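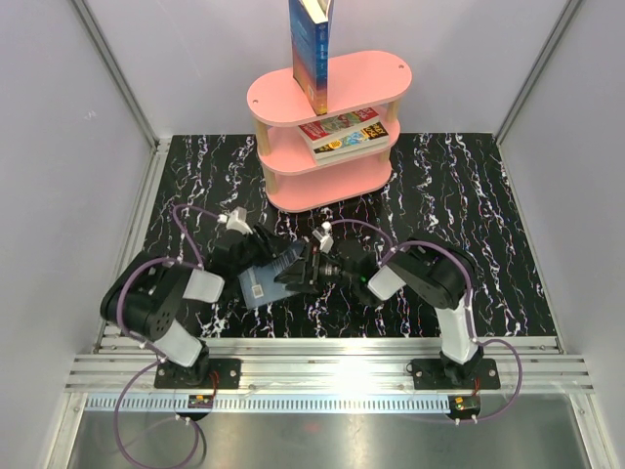 Two arms and a blue-grey book, in front of the pink shelf at the Kenitz workroom.

Every budget meeting I have sat through on robots starts with the arms. How many, what reach, what price. By the time the arms are settled, most of the money has been spoken for, and whatever is left gets called accessories.

I think that is the wrong order, and I would like councils and small libraries to stop doing it.

Our plan at Kenitz was for a two-arm cell to handle returned books. The first draft, written by Silviu Oprea, gave the arms a full page and everything else a single line. That line had to cover rails, an enclosure, cable, grippers, spare fingers, a shelf to practise on and the hours of whoever looks after it. Lenuța Bogdan sent it back with one question in the margin: who pays for the second set of cables?

It was a fair question. Cables on an arm bend all day. They are cheap compared with a joint, but a worn one stops the work just as completely. We put aside $677 for cables and ties in the first year, and I would go higher next time. Spare gripper fingers went in as their own item, at $90 a pair.

The larger cost is time. We set down 60 hours of staff time for setup and that was too low. Books are awkward things to handle. A thick paperback behaves differently from a thin hardcover, and a supplier's demonstration with identical boxes will tell you very little about either. Marinescu offered us a demonstration of that sort. We asked them to use our own discards, and I would ask the same of anyone selling to a library.

Stoststead went the other way and bought a sealed unit from Plaretti with a service contract. It costs more each year, but the figure is known in advance – something a town accountant will value more than an engineer does.

My own rule now is to write the running costs first, for three years, and see what that leaves for hardware. If it leaves enough for one arm, buy one arm. We also hold back $1000 that has no line against it. Silviu still objects to that at every review, and it is still in the budget for September.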